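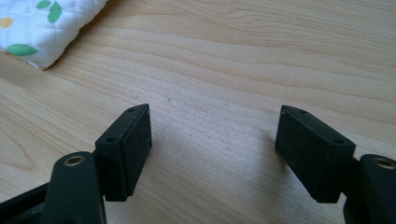 October, evening
by Mihret Tamiru

The letter from the language school in Gisier came today. I passed the listening part with 90 points from 100, and I failed the writing by 3. I read it two times in the corridor with my coat still on. Then I put it in the drawer with the bills and made soup.

I am not so sad as I expected. The writing task was a complaint to a hotel, and I have never in my life complained to a hotel. My sentences were polite and too long. My teacher in Bultumau always said that I write as if I am asking permission from somebody, and I think the examiner felt it too.

Kassa telephoned at six. She wants me to try again in spring and she will pay half, which I refused, and then she was offended, and we talked for a while about her knee until it was good between us again. She still says "the exam" in our language with the old word, the one our grandmother used for the harvest inspection. I laughed and could not explain why.

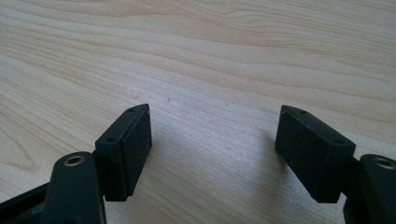 My new plan is to write here each evening, one page, with no dictionary until the end. Yesterday I wrote only about the bus. Tonight I wanted to practice adjectives, so I looked at the pale wood of the table and tried to find the English for its lines. Wavy was the first word. Then streaked – I had to check the spelling – and then "grain", which I knew only as food. I like that one word can be for bread and for a table.

Tomorrow I must ask at Lovby if they can move my shift, the repeat course begins at 6 and I finish too late for the bus. If they say no, I will study alone with the old book. It has around 90 exercises and I did maybe half, not always honestly.

The soup needed salt. Rain again.

Earlier entries
The bus to Gisier
Words I mix up: borrow and lend
Kassa's visit
First week at Lovby

Contact | © Mihret Tamiru | Back to top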